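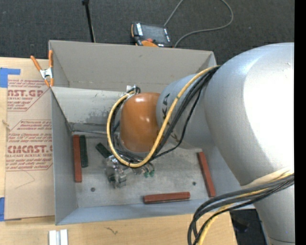 Robot arm over a gray metal bin.

I finally did it, I finished the Moura podcast! All 26 episodes, most of them while folding clothes or walking the dog, and I have been boring everyone I know with it ever since. If you like true crime but you're tired of hosts giggling over somebody's worst day, please give this one a try.

The case is a cold one. A hardware store clerk went missing in Stitville after closing up for the night, and his truck was found two days later behind the old feed mill with the keys still in it. The county had 3739 pages of paperwork on the thing and no arrest. Mayuree Boonchu, who makes the show pretty much by herself, got hold of the whole pile through a records request and read it. All of it!

What I loved is how patient she is. Episode 4 is nearly all about one gas station receipt. That sounds awful, I know, but I sat in my driveway for 20 minutes with the groceries in the back because I couldn't turn it off. (The ice cream did not make it.) She finds out the clock on the register was never changed for daylight saving time, and suddenly the one guy with a solid alibi has a whole hour missing. I yelled out loud.

She also spends real time with the family. The sister gets an entire episode to talk about him as a person, his terrible chili, the way he'd fix kids' bikes in the parking lot for free. By the end of it I was a mess.

A few gripes, so you don't think I'm being paid. The middle drags a little, around the Vargate part, where there's a long side trip into a burglary ring that goes nowhere. And the sound on the jail phone calls is rough, so use headphones for those.

I won't spoil the ending, except to say that there is one, sort of. A detective over in Zelgate listened, pulled the file, and there's a hearing set for September. Mayuree says she'll be in the courtroom and will put out new episodes as it goes. I've already marked it on the kitchen calendar in red pen.

There's a listener forum too, and the thread on the receipt was up to 177 comments last I looked. Start with the pinned post if you've finished, and stay far away from it if you haven't. Then come back and tell me what you think about the neighbor, because I have theories!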